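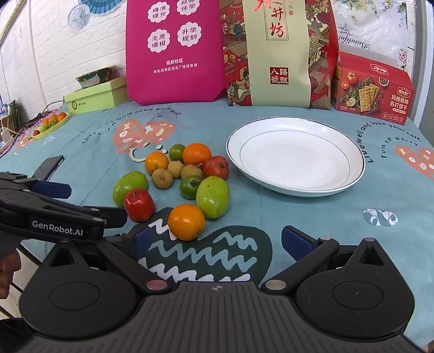

Slide 1: mixed fruit and a white plate on the blue cloth.

Speaker notes, "Does the fruit bowl work?" Skeridum home habits evening

Leave the slide up while people sit down. Ask who has fruit on the table at home. Then ask who ate any of it today. Expect fewer hands.

I've been told for years that fruit left in plain sight gets eaten. The Cimeo leaflet says so on page 9, in bold, and gives no source. I wrote and asked. No reply so far.

Point at the oranges. Three of them, and oranges are what everyone buys. They need peeling, so at my house they sit. The longans need peeling too, but people pick at those while they talk. Small and fiddly may beat big and healthy-looking. I can't prove that.

The Tornine survey: 357 households, all filling in their own forms. Would you write down that you binned the pears? I wouldn't. Pause here, it usually gets a laugh.

Plates. A plate next to the fruit is meant to make you sit and eat properly. Maybe. It could also just be one more thing to wash up.

Skip the storage bit if we're past 8 o'clock.

End on the question about cost, then open the floor.

Last updated: March

Comments (3)

wilczyńska_kitchen: Ours goes in the fridge and gets eaten fine. Cold oranges are better anyway.

plumjam: You were too hard on the leaflet. It got my kids eating apples.

T. from row 8: Which page was the storage bit on? We ran out of time.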